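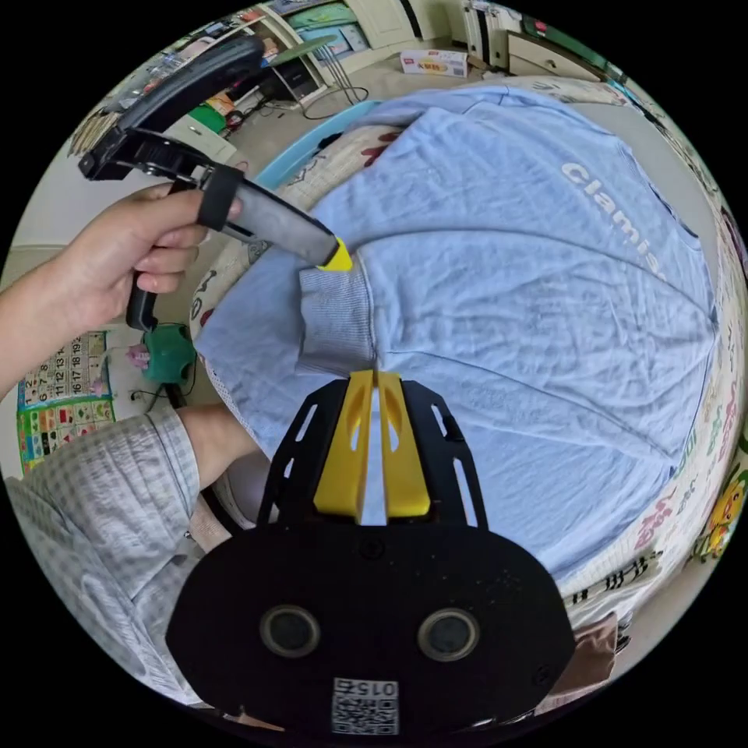

**Why do we keep clothes we don't wear?**
Consumer Studies project report, Maribel Tello
Partners: Hawi Gidey and Yasaman Ghaffari

I got the idea for this project while looking for a charger in my closet. I never found the charger, but I did find a gray hoodie from a summer camp I didn't even like, two pairs of jeans from middle school, and a dress with the tag still on it (sorry, Mom). I wear the same few things over and over, and the rest just lives there. So I wanted to know if other people are like this too, and what would get them to let stuff go.

## What we did

Hawi wrote most of the survey and I nagged people to fill it out. We got 49 answers, mostly from our grade, plus a few from Yasaman's swim team. We asked people to go home, pick out one piece of clothing they hadn't worn in the last year, and tell us what it was, where it came from, and why they still had it. You could only choose one reason. A lot of people complained about that, and I get it now, but it made the answers way easier to sort.

After that we asked 4 people if we could do a longer interview, and they all said yes. We also spent a Wednesday afternoon at Toston, the thrift store next to the bus station, where the manager, Agnes Solheim, let us sit in the back room and ask her anything we wanted.

## What people told us

I was sure the top reason would be "it might fit again someday." Nope! The most common one was "it reminds me of something," and sweatshirts came up constantly. Team sweatshirts, school play sweatshirts, sweatshirts from a cousin's college. Anything with a word printed on the front seems to be really hard to get rid of, even when the person told us they didn't care about the word.

The next one, with 13 answers, was "it cost too much to give away." This was my favorite to talk about in the interviews. Ariel Espiritu has a Filus jacket that itches so badly he can't keep it on through lunch. He paid for it himself with dog walking money, and giving it away would feel like throwing the money out a second time. I told him the money is gone either way. He said he knew that. He's keeping the jacket.

Gifts were a smaller group than I expected. Yasaman thinks people were embarrassed to pick that one, and we went back and forth on whether to say so here, since we can't prove it.

## At the thrift store

Mrs. Solheim told us Toston takes in 4000 pieces of clothing in a normal month, and more in June when people move. T-shirts and sweatshirts are the biggest piles. Plain ones sell fast. Printed ones depend on what's printed: a band, good, a family reunion, not so good (although Hawi bought one, and she looks great in it).

She also said people often drop off a bag and then call the next day wanting one thing back. If it hasn't been put out yet, she'll look for it. I thought that was really nice of her, and it fits with what we heard in the interviews, where people were scared of regretting it later.

## What I'd do differently

The one-reason rule, first of all. Next time I'd let people pick two and rank them. I'd also ask adults, because everybody in our survey has pretty much the same size closet and the same amount of money to spend. And we should have asked how long ago each thing was bought, which we forgot until the survey was already out.

Yasaman wants to try a swap table in the cafeteria in the spring and see if people give up more when they know who's getting it. I've already got a bag ready. The camp hoodie is in there, and so is the dress, if my mom says okay.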